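Notes for the budget talk, Friday, October 2, 2020
Speaker: Eyvindur Laxdal

Start with the number. 1,281 hours. Flornen quoted that as the yearly labor saving on packing if we buy the Nekton hand and arm. Ask the room who has seen the worksheet behind it. I haven't. Manouchehr Salehi asked for it twice and got a brochure.

Say plainly that I'm not against buying. I'm against buying in December because there is money left in December.

What the quote covers: arm, hand, controller, 3 days of training. What it leaves out: guarding, spare fingers, the table, and whoever stands next to it when it stops. Go slowly on the spare fingers. Five-fingered hands have a lot of joints and I want a price for each of them before we sign.

Next slide. Leave it up a while and let people look at the size of the job.

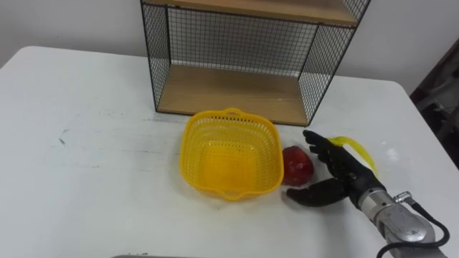 Slide 4: one apple, one yellow basket, hand coming in from the right.

Questions to put to the room. How many different items do we pack in a week? Is fruit the hard case or the easy one? Would a two-finger gripper or a suction cup do the same work for less? Bahrami sells both and will lend us a unit for up to 50 days. Flornen won't lend anything.

Also the basket. Ours come down the line stacked and crooked. A basket set out on a clear stretch of white table is a kinder problem than we have. If the trial is going to mean anything, it gets run with our baskets, on our floor, on a bad shift.

My proposal - read this bit out:
Hold the purchase. Pay for a trial of 300 picks on each machine, same items, our people keeping the tally. Drops and restarts both get written down. Salehi to draft the terms.

If someone brings up the Salik site, say we asked to visit and are still waiting for a date.

Keep ten minutes for finance. They will want to talk about the lease.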